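## Entretien des locaux : nouvelle organisation du nettoyage des sols

À compter du mois de juin, l'entretien des sols des bâtiments de Grudinville est confié à la société Resau, retenue à l'issue de la consultation conduite par le service des moyens généraux. Le marché porte sur 74 locaux, répartis entre les bureaux, les salles de réunion et les logements de passage de la résidence Walis. Il est conclu pour une durée de deux ans.

Les prestations courantes (dépoussiérage, lavage à plat, vidage des corbeilles) conservent leur fréquence actuelle. Le décapage des sols souples et leur remise en protection feront désormais l'objet de quatre campagnes annuelles, dont le calendrier sera affiché dans les halls. Les équipes interviendront avant l'ouverture des services, sous la responsabilité de M. Florian Sabatier, chef de secteur.

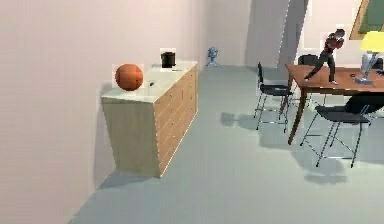
Le nettoyage approfondi des sols suppose que les pièces soient dégagées autant que possible. Les chaises, dessertes et tapis doivent être retirés la veille de l'intervention par les occupants. Les meubles lourds, par exemple une commode basse en bois à tiroirs placée le long d'un mur, resteront en place ; les agents traiteront le sol jusqu'à leur base et essuieront le dessus avec un chiffon légèrement humide. Les tiroirs ne seront pas ouverts. Aucun produit décapant ne sera appliqué à moins de cinq centimètres des plinthes peintes.

Les moquettes du bâtiment Shojaei relèvent d'un lot distinct. Elles seront traitées par injection-extraction, et l'accès aux bureaux concernés sera suspendu jusqu'au séchage complet. Mme Inès Hoarau prendra contact avec chaque chef de service afin d'arrêter les modalités de repli.

Toute anomalie constatée après le passage des équipes doit être consignée dans le cahier de liaison disponible à l'accueil. Les demandes particulières, notamment celles qui concernent les revêtements fragiles ou les allergies à certains produits, sont à adresser par écrit à M. Pascal Barbier, service des moyens généraux.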